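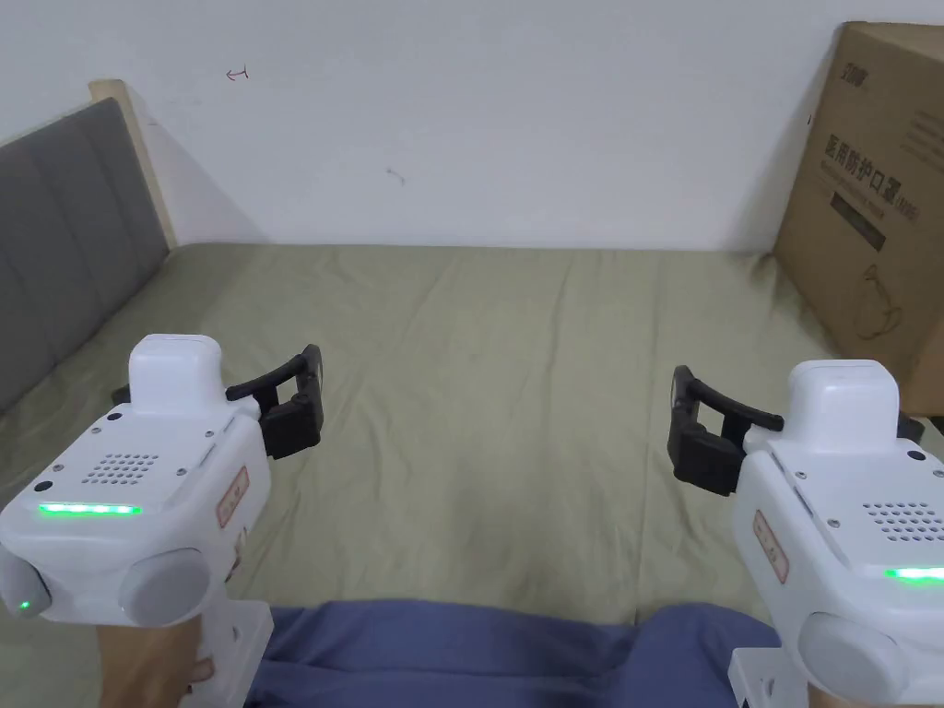 When should I book antenatal classes with Skivau?
Most parents join us at around 28 weeks, and you can put your name down any time after your 12-week scan.

About us

Skivau runs antenatal and new-parent classes from two rooms above the Drindura health shop. Darnell Montoya started the classes after the birth of his second child, and midwife Wiroj Boonyarit joined him that December.

Groups are kept to 10 couples. Partners, grandparents and friends are welcome as birth companions, and single parents book at half the couple rate. We cover labour, feeding, sleep and the first weeks at home.

Our Idasach course is for parents expecting twins. It runs over four evenings and fills up early, so please ring before paying a deposit.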